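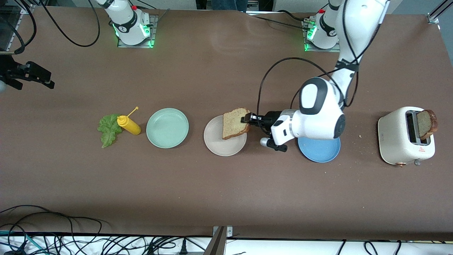
# Teaching a two-arm bench to make a sandwich: working tips

Notes for anyone recording kitchen demonstrations by remote control. They assume two arms, parallel grippers and an operator who already knows the pedals.

## Laying out the table

- Keep food and dishes in one row, with the toaster at one end. The operator then works along a line and the arms cross less often.
- Use plates of different colours. Pale green, off-white and light blue are easy to tell apart on a brown top, and the log can name them without confusion.
- Choose a matt surface. Gloss laminate throws back the ceiling lights and the bread edge becomes hard to judge on the monitor.
- Lay squeeze bottles on their sides. An upright bottle gets knocked by the wrist on the way past.
- Move the row by a few centimetres between recordings, and swap the plates. A set of 50 runs with every plate in the same spot teaches the arm the spot.

## Handling bread

1. Take the slice by one edge, with the finger pads flat to its faces. A corner grip tears fresh bread.
2. Close slowly and stop at first resistance. On the Dukton controller we limit the closing force to the second-lowest setting for bread and the lowest for lettuce.
3. Lift straight up until the slice clears whatever it was resting on, then travel.
4. Over the plate, lower until the far edge touches, then open. Dropping from a height gives a different landing each time.
5. Open fully before backing away. Half-open fingers drag the slice off again.

Day-old seeded bread holds its shape best. Very soft white bread folds at the grip line and should be kept for later sets, once the basic motion is reliable.

## Toast

Toast is stiffer than bread and slides between bare metal fingers. A rubber band wound twice round each finger cures most of this. Replace the bands when they go shiny.

Approach from above, in line with the slot. If the slice leans, turn the wrist to match it before closing. Pulling at an angle scrapes the crust and fills the slot with crumbs.

Unplug the toaster for practice and load it with bread toasted beforehand. For live runs, wait for the lever to rise and count to five before reaching in. Grease on the finger joints softens if the gripper sits over a hot slot.

## Pace and pauses

Drive at the speed you want back. An operator who hesitates over each grip records the hesitation, and the trained arm will hover in the same places. Practise the whole sequence three times without recording.

If a grip fails, open, back off and try again in one smooth movement. Keep these runs. In our September set, 1,130 of the 3,908 recordings contained at least one second attempt, and the arm trained with them recovered from a missed slice far more often than the one trained without.

Discard a run if:

- a hand enters the work area
- a cable snags on a dish or the toaster
- the operator changes part way through
- the two arms touch

## Cables

Leave enough slack for the wrist to make its full turn, and no more. Check the loop at the upper links with the arm stretched to the far end of the row, then with it folded back. Hook-and-loop ties are better than plastic ones, as they will need moving.

## Cleaning

| Item | When | With |
|---|---|---|
| Finger pads | every change of food | damp cloth, then dry |
| Rubber bands | daily | warm water, mild soap |
| Table top | after each set | Famlow neutral cleaner |
| Crumb tray | after each set | emptied, brushed |
| Gripper screws | every 1,000 cycles | Jarman hex key, checked for play |

Never spray towards a joint. Put the cleaner on the cloth, with the arms powered down.

Lettuce wilts under the lamps. Change the leaf when the edge goes limp and note the change in the Dinelix log, under "props".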